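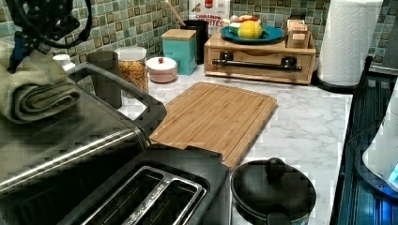 Toaster, chopping board and a tea towel on the worktop

Looking after your chopping boards (and the bits of worktop around them)

I've had the same bamboo board for years and it still gets used every single day, so when people ask me how I stop mine going grey and furry I'm always happy to bore them about it. None of this is difficult. Most of it is five minutes here and there while the kettle boils.

Washing up

Hot water, a drop of washing-up liquid and a soft brush, then rinse and dry it straight away with a cloth. Do both sides, even if you only used one! A board that gets wet on one face and stays dry on the other will bend, and then it rocks about every time you chop an onion. Never leave it soaking in the bowl and never put it in the dishwasher. I did that once with a lovely one I'd bought on holiday in Predau and it split right down a glue line.

If yours has a juice groove, run an old toothbrush round it. Gunk collects in the corners and you don't notice until it starts to smell.

Getting rid of onion and garlic

Sprinkle on a good handful of coarse salt, cut a lemon in half and scrub with the cut side until you've got a sort of grubby slush. Leave it for six minutes or so, scrape it off and rinse. For really stubborn smells (kippers, in our house) I do it again with bicarb the next day.

Drying

Stand it on its edge with air on both sides. A plate rack is fine, and so is leaning it against the tiles as long as you turn it now and then. Don't prop it against a radiator or anything that gets hot - it'll dry too fast and crack at the ends.

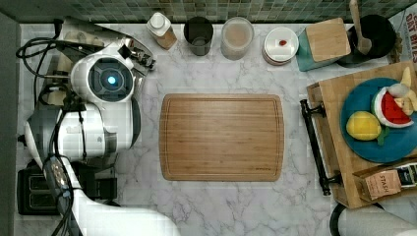

Oiling

Food-grade mineral oil is what you want. Please don't use olive oil or sunflower, they go sticky and rancid and you'll be sorry. I get mine from the hardware shop in Privoston and a bottle lasts me from one February to the next.

Make sure the board is bone dry, pour on a puddle the size of a jam jar lid and rub it in with a bit of old T-shirt, going along the grain. Don't forget the edges. Leave it overnight, wipe off whatever hasn't soaked in, and that's you done for a month or two. If water stops beading on the top, it's ready for another go.

Sanding out knife marks

Start with 70 grit if the cuts are deep, or go straight to something finer if they're only scratches. Always with the grain, and wipe the dust off with a damp cloth between goes. Oil it afterwards, twice if it looks thirsty. 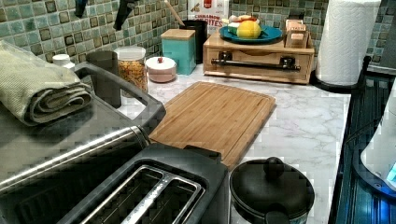
Crumbs are the other thing I get asked about, and they're the main reason boards pick up scratches and stains in the first place. Burnt bits get underneath, you press down to cut a loaf, and they grind away at the board and the worktop together. A two-slot toaster is the worst culprit, so unplug it, let it go cold and empty the crumb tray over the sink every week. While you're there, give the worktop behind it a wipe as well. I use a barely damp cloth with a tiny bit of washing-up liquid on marble-look surfaces, and keep the lemon well away in case it's real stone, as acid leaves dull patches. Small mosaic tiles want a soft toothbrush along the grout lines and a dry cloth after.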